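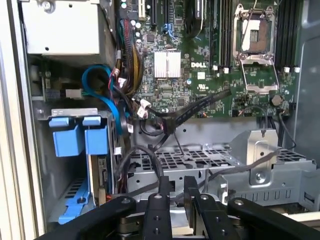
El procedimiento de extracción ocupaba 16 pasos y Yatziri Palacios los había escrito todos en enero, antes de que existiera el taller. El paso uno decía: carcasa abierta, vista cenital, sin procesador. La cámara de muñeca daba el zócalo vacío arriba a la derecha, con la placa de carga levantada, y el logotipo DELL servía de referencia para centrar. Desviación admitida: un milímetro. Remo Ammann anotó la hora y autorizó el paso dos.

Llamaban Tumis al programa. Tumis no sabía qué era un disco; conocía una anchura, una fuerza de cierre y una altura de retirada. 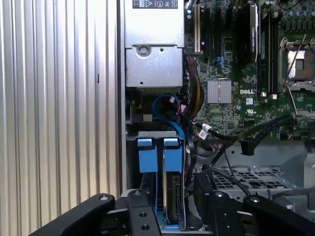 La fuerza estaba fijada en 60 newtons. Remo proponía 49. Yatziri respondió que con 49 el soporte resbalaba y que constaba en el registro, página dos. Él leyó la página dos. Constaba.

—El disco era de mi padre —dijo él.

—Eso no está en el registro.

—No.

Ella bajó el valor a 49 y redujo la velocidad de retirada. No lo justificó en el campo de observaciones.
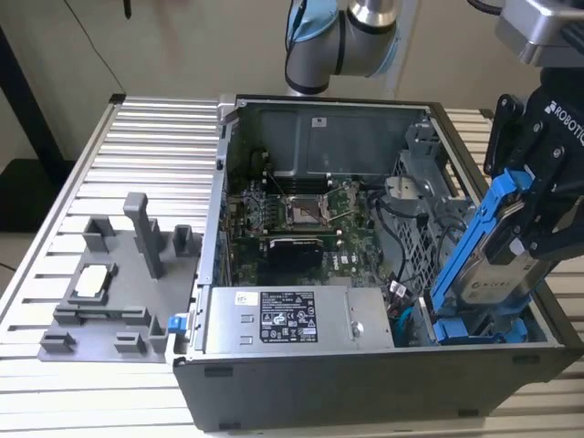
Remo mantenía la mano sobre la parada de emergencia. El contador de ciclos marcaba 100. Yatziri miraba la curva de par y él miraba el disco. 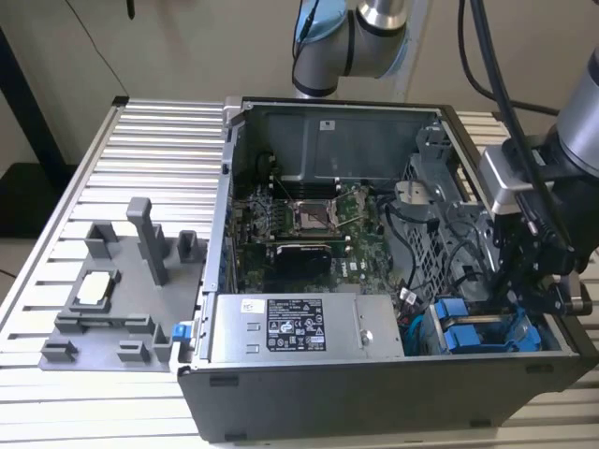 ¿Qué ocurre si el soporte resbala durante la retirada?

Tumis abre los dedos, sube a la altura segura y espera una orden del operador.

Remo leyó esas líneas del manual dos veces y preguntó quién figuraba como operador. Yatziri giró la pantalla. Había escrito el nombre de él.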